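Flanmont Residence Services Forum
Board: Shared Kitchens and Dining Areas
Topic: Breakfast service on the second floor: dishes, bottles and the basket
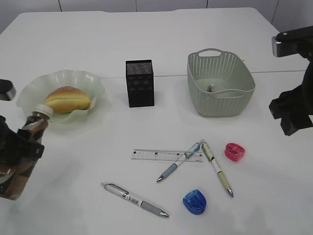
Skovenus_Dining

The dining office requests comments on the proposed arrangement of the breakfast table in the second floor lounge. Under the present rules, residents collect their items from the counter and carry them to their seats, and the table is cleared at 10:30 a.m. The proposal would place the items on the white table by the paneled wall before residents arrive. Bread rolls would be offered in the green ruffled dish, bottled drinks would stand beside it, and the pale green basket at the right would receive small articles that residents leave behind. The basket already has something small and gray and white in it, and the owner may claim it at the front desk. The proposal applies to the 53 residents of the Skovenus wing only. Comments will be accepted until the end of June, after which the revised rules will be posted by the elevators.

flanmont_east

Thank you for posting this. I support the general arrangement. My one objection concerns the dish. A scalloped dish of that kind is suitable for a side table, where it holds one or two items. It is not suitable for service to an entire wing. The rim curls upward, and a resident with limited grip will have difficulty reaching in without touching several rolls. I would recommend a flat tray with tongs.

Jito_user80

I must disagree with the previous comment. The ruffled dishes have been used at the Sunday teas for a long time and there has been no complaint of which I am aware. The flat trays from the main kitchen are heavy, they are scratched, and they make the lounge look like a cafeteria. Residents of this wing have asked repeatedly that meals be presented with some care. Tongs may be used with either one.

flanmont_east

Tongs may be used with either one, but the tray is easier to wipe. I would ask that the dining office state how the dishes are washed at present. If they are washed by hand in the lounge sink, this should be included in the proposal.

Skovenus_Dining

The dishes are washed by hand in the lounge. The main kitchen does not accept them in the machine on account of the shape of the rim. Each dish is rinsed, washed, and left on the rack until the evening shift. We recognize that this places an additional task on the morning attendant.

breadandledger

My question is about quantity and cost. The rolls currently ordered are the oblong ones with the slit along the side, and I have no objection to them. They keep better than the round ones and can be opened without a knife. However, the standing order is for 80 rolls per delivery, and a good number are sent back at the end of the morning. If rolls are to be set out in advance, will the order be reduced? Rolls that have been on an open table cannot be returned to the bin.

Skovenus_Dining

The order would be reviewed after the first month. We do not intend to set out the full quantity at one time. The attendant would refill the dish from the covered bin.

Jito_user80

In that case the smaller dish is an advantage, as it limits what is exposed.

flanmont_east

It also means that the attendant is walking back and forth all morning. I withdraw the objection if a second dish is provided.

third_floor_reader

I do not live in the Skovenus wing but our floor uses the same rules, so I trust a comment is permitted. Would the dining office please clarify the purpose of the black box in the middle of the table? It is taller than it is wide and it stands exactly where people will be reaching across. If it is to remain there during breakfast, I would consider that an error in the layout. The center of a table should be kept for food or for nothing.

breadandledger

I had the same question. It has a sort of mesh or grille on top and I assumed a speaker, but I do not know.

Skovenus_Dining

The box is not part of the breakfast service. The layout to be posted will leave the center of the table clear.

third_floor_reader

Thank you. Please see that this is written into the rules. Our floor was told the same thing about the Fakir coffee urn last winter and it stood in the center of the table until spring.

Fakir_lounge_rep

For the record, the urn was moved in March following a written request. I would prefer that it not be raised in every thread.

On the subject of the drinks, I would ask for a decision about bottle size. Some residents favor individual bottles and others favor the large containers with a pump. The individual bottles with screw caps are tidy and can be taken back to the room. The caps are a difficulty for many of our residents, and the attendant is often asked to open them. A rule stating that the attendant may loosen caps upon request would be sufficient.

breadandledger

The budget line for bottled drinks is 375 dollars. I would want to know whether that covers the whole wing before anything is settled. The large containers are less expensive by a clear margin.

Jito_user80

The large containers drip. The tablecloth was abandoned for that reason. There is also the matter of the seam. The lounge table is made of two sections, and any liquid spilled near the join runs into it and is very hard to remove. I have cleaned it with a folded paper towel more than once. Bottles with caps are the better choice for that table whatever the cost.

Fakir_lounge_rep

I accept the point about the seam. Could the drinks be placed at one end, away from the join?

Skovenus_Dining

They could. We will amend the layout so that the drinks are kept at the left end and the basket at the right.

flanmont_east

A remark on the basket. The perforated type is acceptable for lost articles provided that nothing very small is put in it. Hearing aid batteries and earrings will go through the slots. I would suggest a paper liner. It should also carry a label. Last year a similar basket was placed near the window without one, and residents used it for napkins and fruit peel.

third_floor_reader

Agreed as to the label. I do not agree that lost articles belong on a dining table at all. They have been in pockets and on floors. The basket should be placed on the shelf by the door.

Jito_user80

If it is placed on the shelf by the door it will not be seen. Residents look for their things where they were sitting.

third_floor_reader

The health guidance in the binder is quite clear on keeping personal articles apart from food. I ask that the dining office consult it before deciding.

Skovenus_Dining

The binder will be consulted. The position of the basket is left open for the present. The remaining points are noted as follows: a second dish to be provided, tongs to be supplied, the center of the table to be kept clear, drinks to be placed at the left end, and caps to be loosened upon request. The bottle budget has been referred to the business office.

breadandledger

Please add the review of the bread order to that list.

Skovenus_Dining

Added.

flanmont_east

Will the tongs be the metal ones or the plastic ones? The plastic ones in the second drawer do not close properly.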